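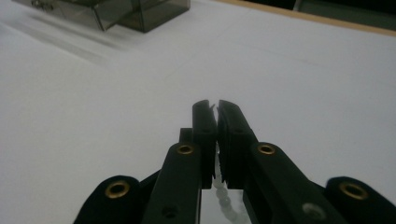 Every February I pull out all my saved seed and try to decide what gets planted, what gets swapped and what goes in the compost, and every February I find out my storage system isn't a system. I like to do the sorting on a big white tabletop, same as the one up there, and it's great for dark seed like onions and leeks. Tomato and pepper seed, forget it. Pale on white, I'm squinting the whole time and sneezing is a disaster. Anyway! What I really want to know is how you all store seed between seasons, and how old is too old. I've got paper envelopes, baby food jars, a cookie tin and a sandwich bag that just says "good squash" in my own handwriting with no year on it. Help.

solomiia_v
Zone 5, Grorndale
Posted Wednesday, February 6, 2019

orvokki_grows wrote:
Glass jars in the fridge. Back of the bottom shelf, lids tight, a packet of that silica stuff in each one. I've done it this way forever and I have no complaints. My mother kept hers in the root cellar in coffee cans and half of it got moldy one wet year, so I went the other direction and never looked back.

As for how old, depends what it is. Onion and parsnip I don't even bother past the first winter. Tomatoes go for years. I had Borkow tomatoes come up fine from a jar I'd lost behind the mustard.

dirt_under_nails wrote:
I'm going to disagree with the fridge thing, sorry Orvokki. A kitchen fridge gets opened all day long and every time you take that jar out warm air gets in it. If you let it come up to room temperature before you open the lid, okay, fine. But who does that? I sure don't. I want my lettuce seed and I want it now.

Mine live in paper envelopes in a shoebox on the floor of the hall closet. It's dark, it's dry, it's cool enough. Costs me a shoebox.

orvokki_grows wrote:
I do that. I let it sit out overnight. You plan the day before, it isn't hard.

dirt_under_nails wrote:
Well you're a better person than me

itadunne wrote:
Closet here too, but I don't trust plain paper anymore. We had mice get in and they went straight through the envelopes like they were potato chips. They ate every bean and every sunflower and all the squash and left the marigolds, so I guess mice have opinions. Now the envelopes go in a metal tin and the tin goes in the closet.

Solomiia, on the "good squash" bag, do you grow more than one squash? Because if you do, and they were flowering at the same time, that bag could be anything. Might be good. Might be a bitter gourd thing you can't eat. I'd toss it.

solomiia_v wrote: 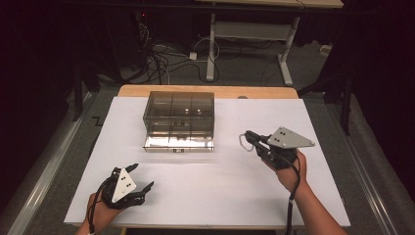 Ita you're breaking my heart about the squash, but you're right, I had zucchini and a pumpkin right next to each other that summer. So, containers. I keep going back and forth on plastic boxes with dividers, because I like being able to see what I've got without opening things. A clear box in that smoky gray, see-through lid, split in three sections like the one in my picture, would sort of work if I went roots / leaves / fruit. But then light gets in, even with the tint, and isn't light supposed to be bad for them? Or is that one of those things people repeat?

And I should say my house is not dry. We're near the river and in July my salt shaker is basically a brick.

cuiping_d wrote:
It's one of those things people repeat, mostly. Heat and damp are what kill seed. Light is way down the list. The trouble with a clear box is people leave it on a windowsill, and then the sun cooks it. If you put your clear box in a drawer it's dark in there anyway and the box doesn't care what color it is.

My bigger worry would be the lid. A lot of those divided boxes don't seal, they just sit shut. With a house by the river I'd want a gasket. Canning jars are cheap and they seal, and if you put the envelopes inside the jar standing up you can still read the names through the glass.

orvokki_grows wrote:
I kept a jar on a shelf by a window once and it was junk by spring. So I'd say light matters.

cuiping_d wrote:
That's the heat though! A jar in a sunny window is a little greenhouse.

orvokki_grows wrote:
It was a north window in winter. It wasn't hot.

yevhen_b wrote:
You two could both be right. I keep mine in the dark and don't have to know.

What I really came in here for was the "how old is too old" part. Don't guess, test them. Take ten seeds, wet paper towel, fold it up, zip bag, top of the fridge where it's warm. Wait a week, longer for peppers and parsley. Count what sprouted. If you get 4 out of ten, sow thick. If you get 2, I'd sow the whole packet and try to save fresh from whatever comes up. Nothing sprouts, feed it to the compost and stop feeling guilty about it.

I do this in the dead part of winter when there isn't anything else to do and my wife is tired of hearing about it.

dirt_under_nails wrote:
Paper towel test is the way. Just don't let it dry out, and don't forget it either. I forgot a bag of peas up there and I'll spare you the details.

solomiia_v wrote:
Okay I started the towel test last night with the tomatoes and the kale, and while I was at it I dumped the envelopes out to see how bad the labeling is. It's bad. One of them says "S. from Mom's friend". I'm pretty sure S is Stelmakh, the pink plum kind that woman at the church sale grew, but it could just as easily be sunflower. They're tomato seeds, so that narrows it down, ha. 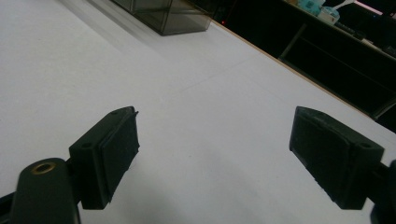 What I've decided is that every envelope gets the full name, the year, and who it came from, in pencil. I used to use a gel pen because it was pretty and then one got damp and the name washed right off. Pencil doesn't do that. I'm also going to stop licking the flaps. Somebody at last year's swap told me that's how you get moisture in there and I laughed, but now I think about it every time.

itadunne wrote:
Pencil, yes! I'd put one slip inside the envelope too, with the same thing written on it. If the outside gets wrecked you've still got it.

Has anybody used those Grestico envelopes? The waxy ones with the fold-over top. My sister-in-law gave me a stack and I can't decide about them.

cuiping_d wrote:
I have. I like them for small stuff like poppy and lobelia because regular envelopes leak out of the corners. I wouldn't put anything in there that isn't bone dry. Regular paper forgives you a bit and wax doesn't.

yevhen_b wrote:
Never used them. I fold mine out of old seed catalogs. You get a picture of a carrot on your carrots if you plan it right, and if you don't plan it right you get a picture of a lawn mower.

orvokki_grows wrote:
About drying, since Cuiping brought it up. Give it longer than you think. I lay mine out on a dinner plate, not on paper towels or you'll be picking paper off tomato seed until Easter. Stir them every day. Beans should break when you hit them with a hammer. If the bean squishes, it isn't ready and it'll rot in the jar.

dirt_under_nails wrote:
I use coffee filters for tomatoes and they peel off fine. But the hammer thing I agree with, so mark this day down, Orvokki and I agree on something.

orvokki_grows wrote:
It was bound to happen

solomiia_v wrote:
Towel update! Kale is up like crazy, I think every single one. The mystery S tomatoes have 5 sprouted so far and it's early, so I'm calling that a win. The old leeks, not a thing. I'm giving them till the weekend but I can already tell.

Next problem is sorting. I took Yevhen's advice and I'm not guessing on anything now, but that means I'm picking through all of it by hand, and the flat papery ones in the pepper seed have to come out. I tried tweezers and hated it. My fingers are faster, and a damp toothpick is even better for the tiny ones.

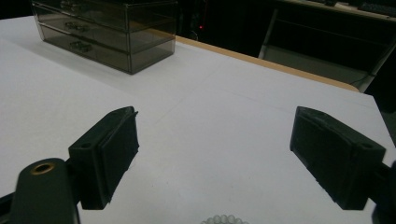

I did put a dark green dinner plate down to work on, and it made such a difference with the peppers that I'm mad I didn't do it years ago. Pale seeds on the plate, dark seeds straight on the table. For storage I'm going with Cuiping's jars, envelopes standing up inside, and they'll go in the hall closet on the cold side of the house. Sorry Orvokki, there's no room in my fridge, it's all pickles.

orvokki_grows wrote:
Pickles are a fair reason. Put silica in the jars though. With your river.

itadunne wrote:
Dry rice works too if you toast it first, for those of us too cheap for silica.

cuiping_d wrote:
Rice doesn't do much, sorry Ita. Silica you can dry out in a low oven and use again forever, so it ends up cheaper anyway.

itadunne wrote:
I've used rice for years and my beans come up fine!

cuiping_d wrote:
Your beans would come up out of a boot. Try it with onions.

yevhen_b wrote:
Solomiia, if you end up with extra of the S tomatoes I'd trade you for some Borkow. Mine are from the summer before last and I got 4 more jars than I know what to do with.

solomiia_v wrote:
Deal! I'll message you my address. Ask me again after they fruit and I can tell you if they're really Stelmakh.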